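Speaker notes: Writing small programs that fight each other
Talk at the Retbridge game makers' evening, 15 minutes plus questions

Slide 1. Hello
Say my name slowly. Thank Estela Cisternas for the invitation. Ask who has played a game where you write the moves first and then only watch. Wait for hands.

Slide 2. What is Kirnon
Kirnon is our online game of programmed duels. The player gives a list of rules to a beetle, and two beetles meet in a ring. During the match you cannot touch anything. Aldana Benítez drew all the beetles, and Gervasio Leiva wrote the match server.

Slide 3. The first version was boring
A rule had one condition and one action. "If the enemy is near, bite." In the test month, June, 62 players sent programs and most of them were the same program. Tell the story of the two beetles who walked in a circle until the server stopped them.

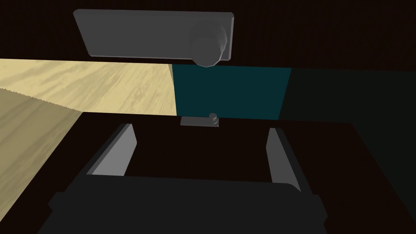
Slide 4. Memory
We gave each beetle one memory cell. It can keep one number between turns. Now a player can write "if I was bitten two times, go back to the wall." Speak slowly in this part — it is the center of the talk. Show the short program by Hipólito Alarcón and read it aloud, line by line.

Slide 5. The limit of turns
Every match ends after 300 turns. Before, we had 800, and people closed the window before the end. If the time is over, the beetle with more health wins. Some players dislike this rule and I understand them. Mention that Ulloa, the small ring, has the same limit.

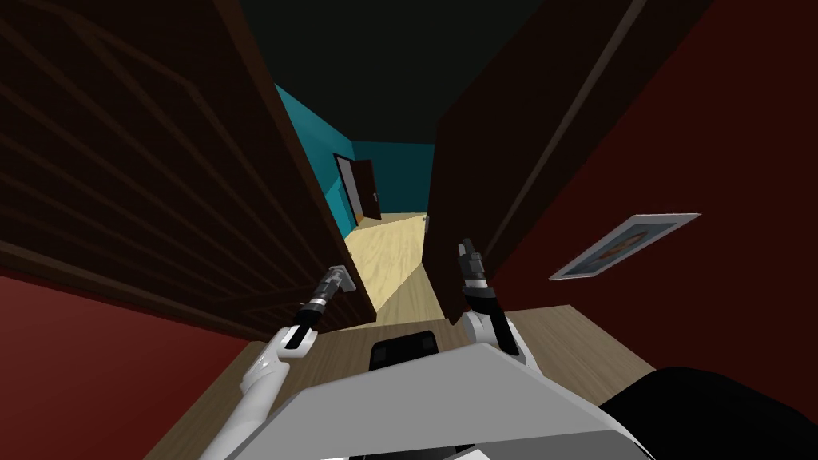
Slide 6. Cheating and copying
Programs are hidden during the season and open after it. Ebbe Lie wanted them to be open always. We discussed this for many evenings, and I still do not know who was right. If somebody asks about prizes: we have no money prizes, only a place in the table.

Slide 7. Live match
Open the ring called Vodo. Load my beetle against one from the audience. If the network is slow, use the saved replay on the desktop.

Slide 8. Questions
Repeat each question into the microphone before I answer. Leave the address of the game on the screen.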